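생활디자인 기초 기말 과제 보고서
주제: 책상 위의 작은 단, 그리고 그 아래 공간
제출일: 2018-12-25

1. 왜 이걸 골랐냐면요

9월에 주제를 정하라고 하셨을 때 다들 의자나 조명을 고르길래 저도 처음엔 조명을 하려고 했어요. 그런데 제 작업대가 너무 지저분해서 조명을 어디 놓을지부터가 문제더라고요(진짜로 스케치북 펼 자리가 없었습니다). 그래서 주제를 책상으로 바꿨어요. 정확히는 책상 위에 올리는 낮은 받침대와, 그 밑이랑 앞에 생기는 애매한 공간을 어떻게 쓸까 하는 이야기입니다.

같은 조였던 Clotilde Sabatier는 수납함을 맡았고 저는 받침대를 맡았어요. 중간 발표 때 Domnica Ilie 선생님께서 "물건을 치우는 얘기만 하지 말고 남겨 둘 물건도 정해 보라"고 하셔서 그 부분을 나중에 추가했습니다.

2. 준비한 것

받침대는 흰색 판에 파란 띠가 둘러져 있고 검은 다리가 달린 걸로 했어요. 원래는 Loterent에서 본 유리 받침대가 예뻐서 그걸 쓰고 싶었는데 예산이 안 됐습니다. 상판은 작업실에 있던 밝은 갈색 나뭇결 책상을 그대로 썼고요. 페인트인지 뭔지 하얀 점들이 튀어 있는 책상인데, 닦아 볼까 하다가 그냥 뒀어요. 새 책상처럼 꾸며 놓고 실험하면 평소에 쓰는 느낌이 안 날 것 같았거든요.

남겨 둘 물건으로는 나무 글자 블록을 골랐습니다. Tsuchiya라는 문구점에서 산 건데 한 봉지에 22개 들어 있었어요. 필요 없는 글자가 잔뜩 남았지만 그래도 마음에 듭니다!

3. 해 본 것

배치를 2가지로 나눠서 각각 7일씩 써 봤어요. 첫 번째는 받침대를 책상 모서리에 딱 맞춰 반듯하게 놓는 것, 두 번째는 앉은 자리에서 비스듬하게 놓는 것. 매일 밤 책상 위에 뭐가 남아 있는지 공책에 적었습니다.

반듯하게 놓은 주에는 받침대 밑으로 물건을 계속 밀어 넣게 됐어요. 영수증, 지우개, 충전선, 심지어 귤껍질까지... 안 보이니까 치운 기분이 드는데 일주일 지나서 꺼내 보니 한 무더기였습니다. 비스듬하게 놓은 주에는 앞쪽에 삼각형 비슷한 빈자리가 생겨서 거기에 자꾸 눈이 갔어요. 물건을 놓으면 바로 거슬리니까 덜 놓게 되더라고요. 대신 노트를 펼칠 때 다리에 모서리가 걸려서 짜증 난 적도 많습니다.

4. 글자 블록 이야기

블록은 처음에 받침대 위에 올려 뒀는데 서랍을 여닫을 때마다 떨어졌어요. 세 번 줍고 나서 상판으로 내렸습니다. 네 글자짜리 단어가 되게 한 줄로 붙여 놓으니까 자리도 별로 안 차지하고 받침대 앞의 빈 곳이 허전하지 않아서 이걸로 정했어요.
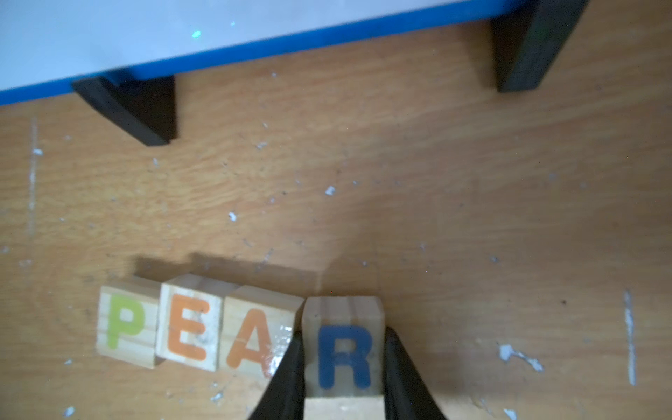
Clotilde는 글자 사이를 띄우는 게 더 낫다고 했는데 저는 붙이는 쪽이 좋아요. 띄우면 그 틈에 또 클립 같은 걸 끼워 넣을 게 뻔하거든요(저를 제가 압니다). 이 문제로 조별 모임 때 꽤 오래 얘기했는데 결론은 안 났고, 각자 자기 책상에서는 자기 방식대로 하기로 했어요.

5. 아쉬운 점이랑 다음에 할 것

쓴 사람이 저 한 명이라 다른 사람도 똑같을지는 모르겠어요. 책상 폭도 80cm 하나로만 해 봤고요. 다음 학기에 이어서 하게 되면 더 넓은 책상에서도 해 보고, 다리 모양도 바꿔 보고 싶습니다. 노트 모서리가 걸리는 건 다리를 좀 더 안쪽으로 넣으면 해결될 것 같은데 그러면 판이 흔들릴까 봐 걱정이에요.

공책에 적은 날짜별 기록은 보고서 뒤에 따로 붙였습니다. 글씨가 엉망인 날은 과제 마감 전날이니 이해해 주세요.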